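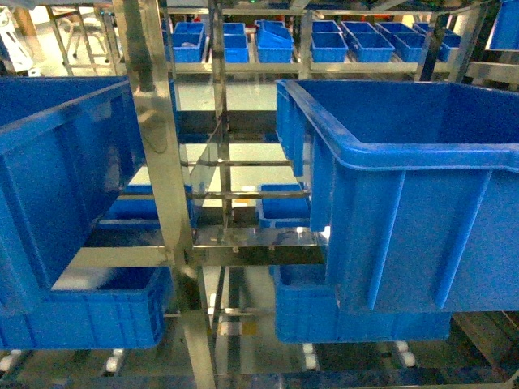 *Blue plastic crates on steel racking.*

Stock and storage for small food businesses: notes for session two
21 June 2018

Right, these are my notes from the session, tidied up a bit, with the bits I rushed at the end put back in. If you were there, skim it. If you missed it, start with the jam jars, and the rest should make sense afterwards.

## Where we'd got to

Last time we did the difference between having money and having stuff. I know it sounds daft when you say it out loud, but most of the small food businesses I've seen get into trouble had plenty of customers and a storeroom full of things they'd paid for and hadn't sold yet. The bank won't take a sack of lentils. Your landlord won't either (I did once try it with cheese, half as a joke, and got a very cold look).

So stock is money that's gone to sit on a shelf. Some of it has to, or you've nothing to sell. The question for this session is how much, and when to buy more.

## The jam jar sum

I used the farm shop at Bovley for this, and we'll keep going back to it, so it's worth getting it straight. The shop makes its own jam. It gets through 51 jars a week, fairly steadily. The jars come in boxes of 100, and they take 2 weeks to arrive from the day you order.

Now, most people in the room said to order a new box when you open the last one. It feels right! You've got a whole unopened box in your hands, what could go wrong?

Do the sum:

- jars used in a week: 51
- weeks to wait: 2
- jars used while waiting: 51 × 2 = 102
- jars in the box you've just opened: 100

You're short by 2. It's a tiny gap, and in a good fortnight you'd never notice. But the sum assumes every week is exactly the same and the lorry is never late, and I've never met a lorry like that. One busy weekend and you've a pan of hot jam and nothing to put it in.

The number you want is called the **reorder point**. It's the amount left on the shelf when you pick up the phone:

> reorder point = what you use in a week × weeks you wait + a bit extra

The "bit extra" has a proper name, safety stock, and we spent far too long arguing over it, so I've given it its own section.

## The bit extra

There's a proper formula with square roots in it. I'll put it in the reading for anybody who likes that sort of thing, but you won't need it for the assignment and I don't use it myself for anything smaller than a warehouse.

What I do is look back at the worst stretch I can remember that wasn't a complete disaster. How many did we use then? Take away what we'd normally use over the same stretch. Keep that much extra. If you've no records at all, and plenty of people haven't, start with a week's worth and change it when you know more.

Two things push it up. One is customers who come in lumps, so anywhere that gets coach parties or sits next to a football ground. The other is a supplier you can't set your watch by. If yours is late every other time, you can carry more stock, or you can change supplier, and carrying more stock costs you money every single week for somebody else's bad habit. Have the awkward phone call first.

And one thing pulls it down, which is food that goes off. You can keep spare jars for years. You can't keep spare cream. With fresh stuff I'd often keep no extra at all and just accept that we sell out now and then. A bakery that sells out at three in the afternoon is doing fine. One that never sells out is throwing bread away, or selling yesterday's.

## What it costs to keep things

I asked you to list the costs and everybody got rent, then there was a long silence. So, the fuller list, in the order we got there:

- rent on the floor it stands on
- the cold room's electricity, if it's in there
- things going off, or going out of date
- things getting dropped, squashed, nibbled or borrowed
- insurance
- time spent looking for it
- time spent moving it to get at whatever's behind it
- the money itself, which could've been paying off your overdraft

The last one gets forgotten most. If you're overdrawn, every box in the back is costing you interest. It's quite a good exercise to stick the price on each box in marker pen, large, so you have to look at it when you go in for the mop.

On the other side you've got the cost of ordering. Delivery charges, minimum orders, somebody's hour putting it all away. That's what tempts you to buy big. Suppliers know it perfectly well, and that's why the discount always starts just above what you were going to buy.

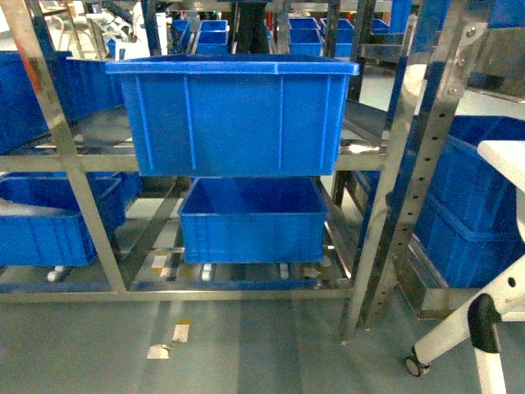
My own rule with discounts is to ask how long it'll take me to use the extra. If I'd get through it in a month and it won't spoil, fine, go on then. If I can't say when I'll use it, I'm not saving anything, I'm just doing the supplier's storage for them and paying for the treat.

Somebody asked whether that means you should never buy ahead. No! Buy ahead when you know the price is going up, or when the thing only comes in once a year. Seville oranges are the obvious one for jam people. They're pretty much done by the end of February and if you haven't got yours in the pan or the freezer by then you're waiting till next winter.

## Old things first

You'll hear this called FIFO, first in, first out. New stock goes to the back, old stock gets pulled to the front, you sell from the front. Everyone nods when I say this, and then I go into their dry store and find custard powder that's older than the till.

It goes wrong when it's hard work. If putting new stock at the back means lifting everything off first, then at the end of a long shift it isn't going to happen, however many signs you put up. So arrange things so that the lazy way is the right way. Shelves you can load from behind are lovely if you've got the room. If you haven't, fill from the left and take from the right, and shuffle along. Leave a gap. A shelf that's crammed full can't be rotated at all, and you lose sight of what's on it too.

Date things when they come through the door, with the day they arrived as well as the use-by. Big numbers, on the side that faces you. I'm a bit of a bore about this, sorry. Lids get swapped, so don't write it on the lid.

Heavy stuff low down, between knee and waist if you can manage it. Raw meat and fish below anything that's ready to eat, and never the other way up. You'll have had that drummed into you on the hygiene course and I'm not going over it again, but it does affect how you lay out a cold room and how much usable space you've really got, which is usually less than you think.

## Counting it

You can count everything at once, once or twice a year, with the doors shut and a lot of tea. Or you can count a little bit often. I much prefer the second. Pick one shelf each morning, count it, compare it with what the book says, and sort out any difference while people can still remember what happened. By the time you get to a yearly count, a missing case of olive oil is just a number on a sheet.

Start with the dear stuff. In nearly every shop a small part of the range ties up most of the money, and it makes sense to look at the saffron more often than the salt. Textbooks call this ABC analysis: A for the few expensive lines, C for the many cheap ones, B for whatever's left. You can do it on the back of an envelope by sorting last year's invoices by total.

## Words to know

**Lead time**: how long from ordering to having it in your hands. In your hands, mind, and checked. Not when it left their depot.

**Safety stock**: the bit extra.

**Stockout**: you've run out. Costs you the sale, and sometimes the customer.

**Shrinkage**: anything that was on the books and isn't on the shelf. Covers theft, breakage, miscounts and staff lunches.

**Dead stock**: it isn't going to sell. Mark it down, give it away, get the shelf back.

## For next time

Read the Flulumo case in the course pack. It's a smoothie business and their trouble is all lead time. Then have a go at the Myklebust one, which is fish, and see how many of your answers from the first have to change when everything spoils in days. Don't worry about the pricing questions at the end, we'll do those together.

For the assignment, pick one item you buy regularly, for work or at home. Work out your reorder point, say how you chose your bit extra, and tell me what you've been doing up to now. A page is plenty. I don't mind handwriting as long as I can read it.

We're in the Harville building again for the next session, the upstairs room, so allow time for the stairs, and bring a calculator, because the sockets up there don't work and your phones will be flat by the break.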